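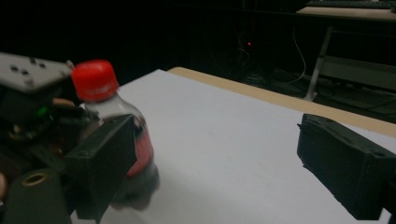
In Defense of the Bottle on the Table

April 24, 2022

At my aunt's home the soda bottle was never allowed on the table. It stayed in the kitchen, next to the sink, and somebody had to stand up each time a guest wanted more. The drink came to us in a glass jug, and by the second round it had no bubbles left. I respected this rule for many years. Now I live in another country, I have my own white table, and I would like to argue against my aunt.

My opinion is simple: a soda bottle should stand on the table with its own cap and its own label, and the host should not be ashamed of it.

The first thing is the cap. A screw cap is a small and very good object. It has ridges, so even a child with wet hands can turn it, and it closes again as many times as you like. A jug can't do this. When my neighbor Nghĩa Cù eats with us, he closes the bottle after every glass, without thinking, and the last glass of the evening is almost as lively as the first one. I used to find this habit a little nervous. Now I do the same.

The second thing is the color. I bought my table from Malberg in February, and I chose white after 15 visits to the shop (my husband will say it was more). I like white very much, but a white table with nothing on it can feel like a waiting room. Put one bottle with a red cap there and the eye has a place to go.

I know what people answer. My friend Līga Juška, who sets a beautiful table, told me that a label is an advertisement and she does not invite advertisements to dinner. It is a serious argument and I thought about it for a long time. But her mustard has a label too, and her wine has a very big one, and the wine stands in the middle. 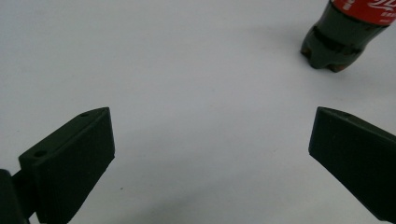 What I accept from the other side is that the bottle needs a good place. In the center it blocks faces, and you talk to your guest around a column of plastic. At a corner it is in nobody's way, and the person sitting there becomes the one who pours. At our home this is usually the youngest, who takes the job seriously.

I also accept that a white top shows everything. Crumbs, dust, the small dark specks that arrive from I don't know where - you wipe, and ten minutes later there is one again. A ring of cola must be cleaned the same evening. I keep a cloth on the back of my chair and this is enough for me.

My aunt visits us this summer. I will put the bottle at her corner and wait to see if she pours.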